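We use cookies to remember your reading settings. Accept | Manage preferences

Grirno is a method for teaching robots household tasks from demonstrations recorded with hand-held grippers. A person carries the gripper through a task, such as smoothing a sheet or folding a towel, and the recording is later used to train a robot arm or a wheeled humanoid that was never present in the home where the task was done. The method grew out of the Drustex project and is usually discussed together with the Kristiansen filter, the step that decides which recordings are good enough to keep.

The appeal is speed. Driving a robot by remote control is slow, tiring work, and a single bed can eat up most of a morning. With a gripper in hand, people move at close to their normal pace, and they bring along all the small habits that make human handling so good — the tug at a corner, the second pass over a wrinkle, the quick change of grip when cloth starts to slip.

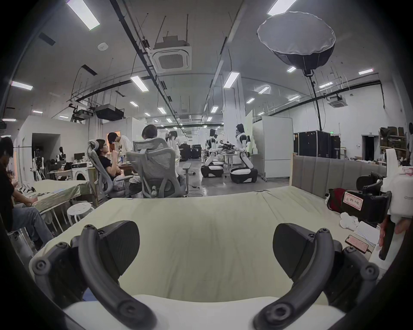 Does the robot need to have the same hand as the person recording?

It needs fingers of the same shape and a similar opening width, but the arm behind them can be quite different. Grirno stores the path of the fingertips, and each robot works out its own joint motions from that path.

The first Drustex collection held 3,000 demonstrations across 4 task families, with bed making the largest. The Kristiansen filter replays each path on a simulated arm and throws out any that the arm could not reach or could not follow in time. In the bed-making set it removed 563 recordings, many of them wide, fast sweeps across the mattress that come easily to a standing adult and are very hard for a fixed base.

The most exciting result came in a follow-up test of 240 trials on beds absent from the training data. Policies trained on the filtered set did better than those trained on everything, even with fewer recordings to learn from! The gain was largest for fitted corners and close to nothing for pillows, a gap that remains unexplained.

Wikis covering the method differ on whether the filter counts as part of Grirno proper. Early write-ups treat it as a separate tool.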